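Checklist before the screening, Ronbridge film club, hall 2
Filled by: Manuela Morelli
Date: 26 Jan 2022

The film is "Amato", black and white, with subtitles. Please read my comments also, not only the marks.

**Exits and seats**

- [x] Both exit doors open from inside with one hand
- [x] Exit signs lit when the hall is dark
- [ ] Aisle lights, left side. *Two are dead, row F and row K. I wrote the same in the last list.*
- [x] Seats fixed to the floor. *Seat C4 makes noise but it holds.*

**Projection room**

- [x] Fan of the Metura projector runs, filter clean
- [x] Lamp hours: 900. *The limit is 2000, so we can wait with the new lamp.*
- [ ] Extinguisher label. *The pin is in place, but the date of the last control I cannot read. To be checked by the supplier.*
- [x] Cables taped where people walk
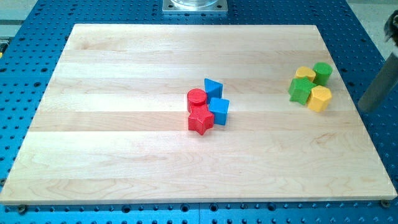 The sound I tested with the first reel of the film, the long storm before the brothers meet. At the back wall the thunder was too strong and the glass of the door was shaking, so I put the level lower by two steps. The voices stay clear.

**Public**

- [x] Number of seats on the door sign: 123. *Same as in the permit.*
- [x] Warning for flashing light put at the cash desk. *It is needed for the train part near the end.*
- [ ] Wheelchair place free. *A box of old posters from Flalledon stands there. Must be moved before opening.*

Hall can open when the three open points are closed. Next full check in February.

M. Morelli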